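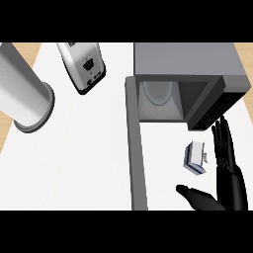 Fig. 1. White countertop, computer rendering.

PARNELL PROPERTY INSPECTION
Rental Kitchen Safety Checklist, with Inspector Comments
Property: Clulldale, Unit 76
Inspector: Ezekiel Kasprzak
Date: 1/2/24
File no. 1044
Ratings: OK / Monitor / Repair / Not inspected

1. Electrical

1.1 GFCI protection at counter outlets — Repair
The outlet left of the sink did not trip on the test button or with the plug-in tester. The other counter outlets tripped and reset. Replace the device and retest before the unit is leased.

1.2 Cover plates — OK

1.3 Panel labels — Monitor
Kitchen circuits are labeled "kit" and "kit 2" in pencil. Breaker 5 feeds the dishwasher and is not labeled at all. Relabel in ink.

1.4 Cords — OK
No extension cords in permanent use. Range cord seated fully in the receptacle.

2. Gas and heat

2.1 Range anti-tip bracket — Repair
Bracket is screwed to the floor but the rear leg is not engaged. Slide the range back until the leg catches, then check by pulling forward on the top rear edge.

2.2 Gas shutoff — OK
Reachable through the cabinet to the right of the range. Handle turns freely. No reading on the leak detector at the valve or the flex connector.

2.3 Range hood — Monitor
Fan runs on both speeds. Grease filter is loaded. The tenant packet from Istmont Management calls for cleaning at turnover; no entry for it in the log.

3. Plumbing

3.1 Supply lines and stops — OK

3.2 Drain and trap — Monitor
Mineral crust on the slip nut, dry to the touch after five minutes of running water. Wipe clean and look again at the February visit.

3.3 Hot water at tap — Not inspected
Heater was off on arrival. Gashaw Plumbing to take the reading when it is relit.

4. Surfaces and cabinets

4.1 Countertop, secure to base — OK
No movement under hand pressure.

4.2 Caulk at backsplash — Repair
Open gap behind the faucet. Cut out the old bead completely — new caulk over old will not hold.

4.3 Wall cabinets — OK
Mounting screws present at top and bottom rails.

5. Fire and alarms

5.1 Extinguisher — Repair
Gauge in the red. Tag no. 722. Replace; do not recharge this model.

5.2 Smoke alarm, hallway — OK
Sounded on test. Date code within service life.

5.3 Carbon monoxide alarm — OK

General comments
Items 1.1, 2.1 and 5.1 are to be closed before keys are issued. Item 4.2 may be done with the tenant in place. Reinspection covers the open items only and is billed at the short-visit rate. Send receipts for replaced parts to the Parnell office with the file number written on each.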